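Ticket: Bestellungen aus dem Webshop kommen nicht in der Warenwirtschaft an
Status: gelöst, wird noch beobachtet
Betroffen: Shop Aubert, Anbindung über Sendasia

Erste Meldung, Mittwochmorgen

Guten Morgen zusammen, wir haben seit gestern Abend ein Problem und ich hoffe, ihr könnt uns weiterhelfen. Die Kundinnen und Kunden bestellen ganz normal, bekommen auch ihre Bestätigung per Mail, aber in Darkari taucht nichts auf. Mittlerweile fehlen uns einige 9 Bestellungen, und das Packteam fragt natürlich schon nach. Am Shop selbst haben wir nichts geändert, nur im Sortiment ein paar neue Becher und Schalen angelegt — das machen wir aber jeden Monat so.

Antwort Support Flelto

Guten Morgen und danke für die ausführliche Meldung, das hilft uns sehr! Bitte schaut einmal in Sendasia unter „Übertragungen“ nach, ob die Aufträge dort auf „wartend“ oder auf „abgelehnt“ stehen. Und bitte noch nichts von Hand nachtragen, sonst haben wir am Ende alles doppelt im System.

Rückmeldung, 10:40 Uhr

Stehen alle auf „abgelehnt“, mit dem Hinweis „Artikelnummer ungültig“. Zwei davon habe ich aufgemacht, in beiden steckt ein Becher aus der neuen Serie. Den Zugangsschlüssel hatte ich vorsorglich schon erneuert (ich weiß, man soll nicht alles auf einmal anfassen), gebracht hat es nichts.

Antwort Support Flelto

Dann sind wir schon ganz nah dran. Bei den neuen Artikeln hängt hinter der Nummer ein Leerzeichen, vermutlich beim Kopieren aus der Tabelle hineingerutscht. Der Shop nimmt das klaglos hin, Darkari leider nicht. So bekommt ihr es weg:

1. Übertragung in Sendasia anhalten.
2. Im Shop die neuen Artikel öffnen, die Nummer ganz löschen und neu eintippen, nicht einfügen.
3. Speichern und den Artikel in der Vorschau aufrufen. Weißer Becher auf hellem Holztisch, von oben:

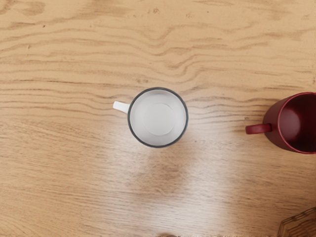 4. Artikelabgleich in Darkari starten und abwarten, das dauert schon mal 7 Minuten.
5. Übertragung wieder einschalten und die abgelehnten Aufträge mit „Erneut senden“ anstoßen.

Rückmeldung, 14:15 Uhr

Alles drin, auch die von gestern Abend! Tausend Dank für eure Geduld. Das Ticket lasst bitte noch 2 Tage offen, dann melde ich mich wieder.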